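Section 4. Recording a Box Task with the Hand-Held Gripper

This section is for students of the Plerncombe robotics club who work on the Surkance project. Finish Section 3 (charging and pairing) before you start. One session needs 2 students: the operator holds the gripper, and the helper prepares the boxes and stops the recording.

Views from the gripper camera during table work: 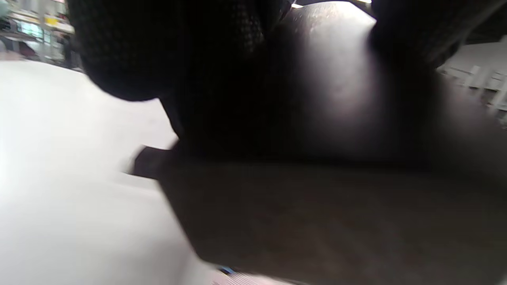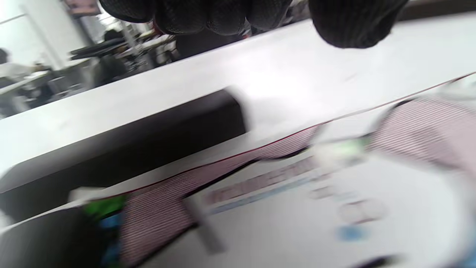 4.1 Prepare the table

1. Clear a part of the table that is wide enough for both arms of the operator.
2. Put the boxes for the task on the table. Mixed sizes and colors are allowed.
3. Write the task name in the Jidier logbook. Use the same spelling as on the task list.

Note: Printed boxes are welcome. Please do not cover the print with paper, the Pacheco software uses it for tracking.

4.2 Record

1. Switch on the gripper and wait until the lamp stays green.
2. Hold the gripper still over the table for 5 seconds. The software takes its start position from this moment.
3. Say "start" to your helper and begin the task.
4. Move slowly. When you turn the wrist fast, the picture becomes blurred and the tracking can be lost.
5. At the end, open the fingers fully and hold still again. The helper presses Stop.

Caution: Keep your free hand away from the gripper fingers when they close. They can pinch, also through a glove.

Caution: Do not pull the cable to bring the gripper nearer. Ask the helper to give more cable.

4.3 Check the recording

1. Open the file in Pacheco and play it one time from start to end.
2. If the tracking line is red for more than 2 seconds, mark the file "repeat" and record the task again.
3. If the file is good, copy it to the Surkance folder. The folder had 1,360 files in February, so please look first if your file name is already taken.

Note: Do not delete a bad file by yourself. We also use them when we adjust the tracking.

For battery problems and error lamps, go to Section 6.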